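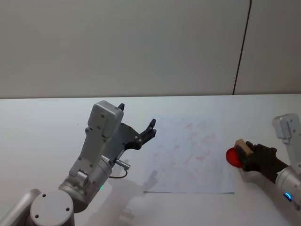 Issue 727, page 2

Membrane cleaning at the Fleury plant

The Fleury drinking water plant replaced its sand filters with ultrafiltration and has now run the new line through a full year of seasonal change. We spoke with the plant's process engineer, who asked to be identified by job title only, about flux, fouling and cleaning intervals.

The plant uses Grelix hollow-fiber modules on racks supplied by Fimier. There are 602 modules in service. "We sized for winter," the engineer said. "Cold water is more viscous, so you need more membrane area to hold the same flow at the same pressure. In summer we have capacity to spare and take a rack offline for integrity testing."

The main difficulty has been organic fouling. The reservoir turns over in October, and dissolved organic carbon in the raw water climbs for several weeks. Backwashing with filtered water removes most of the solids, but the pressure needed to drive water through the fibers still creeps up between chemical cleans.

"The original program backwashed on a fixed timer," the engineer said. "That wastes water when the feed is clean and lets the cake build up when it isn't. We now trigger on resistance, corrected for temperature. The timer is still there as a backup – it just rarely gets used."
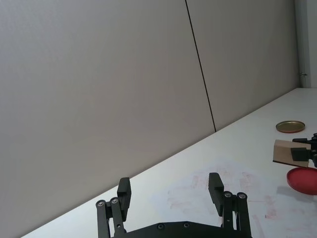
The correction matters more than the trigger value, in the engineer's view. Without it, a cold night reads as fouling and the racks backwash for nothing. The plant's Eltum controller applies the viscosity correction to each reading and logs the result per rack.

The log for the year shows 1,793 backwashes on the first rack. Chemical cleans use hypochlorite for organics, followed by citric acid for iron and manganese. The two are never combined, and each rack is rinsed until the residual clears before the second chemical goes in.

Asked what should have been specified differently, the engineer named the strainers. "We bought them too coarse. Grit gets through and wears the fibers near the inlet. Finer screens are on order, with a larger drain line to match."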